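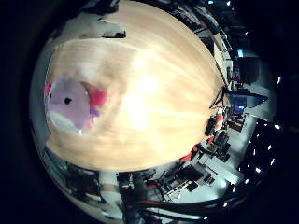
One reader of the first release wrote in that the dry times were useless without the room humidity next to them, and asked for the column to be added before anything else was touched. It has been added. The column is called rh_room and it is filled in for every panel in version 2.

Plimine Finish Log, version 2

What it is

A table of notes and measurements on clear finishes applied to small wood panels. It covers 200 panels and 16 finishes. Each panel has one row in panels.csv and several rows in coats.csv, one per coat. The log was kept in a two-bay garage shop in Kullton, with a dehumidifier that was on for part of the year.

Files

panels.csv: one row per panel. Species, cut, sanding schedule, finish code, number of coats.
coats.csv: one row per coat. Time applied, room temperature, rh_room, time to tack-free, time to sandable.
wear.csv: results of the water ring, hot mug and rub tests.
finishes.csv: the key to the finish codes.
notes.txt: free text, in the order it was written. Spelling not corrected.

Columns that need explaining

tack_free is in minutes and was judged by touching a cotton ball to a corner. If fibers stuck, the panel was not tack-free. Checks were made every 22 minutes while the shop was open, so all values are multiples of that. A blank means the panel dried overnight and the time was missed. Please do not fill blanks with zero.

sandable means paper made powder and did not clog. This is a judgment call and it drifts. Early rows are stricter than later ones.

ring is scored 0 to 4, where 0 is no mark after wiping and 4 is a white ring still there the next morning.

sheen was scored by eye against a set of reference chips. It was not measured with a meter. In version 1 the chips were kept on a sunny windowsill and the satin chip yellowed, so treat the satin scores from that release with care.

Wood

Maple, birch, ash and white oak. The maple and birch came from Wickramasinghe, already surfaced. The ash and oak were offcuts from the Prarketti flooring job and were planed in the shop. Two of the oak boards had old wax in the grain. Those panels are marked wax = y and most people will want to drop them.

Changes since version 1

Added rh_room.
Temperatures are now all Fahrenheit. Before, the June rows were Celsius with no label.
Finish codes W3 and W4 were swapped in wear.csv. Fixed.
Removed duplicate coat rows left over from a bad copy and paste.

Known problems

Brush and rag coats are not the same thickness, and film thickness was never measured. Comparing a wiped oil to a brushed varnish by coat number will mislead you.

The hot mug test used whatever mug was clean. Water temperature at pour was recorded, base diameter was not.

Shellac panels were tested for rub only. They would have failed hot mug and there were not enough panels to spare.

Loading it

The files are comma separated, UTF-8, with a header row. Join on panel_id. Text fields with commas in them are in double quotes. Times are local, 24-hour clock.

Terms

Free to use and change for any purpose. If you publish something from it, name the log and the version number. Corrections are welcome, with the panel_id and the column name.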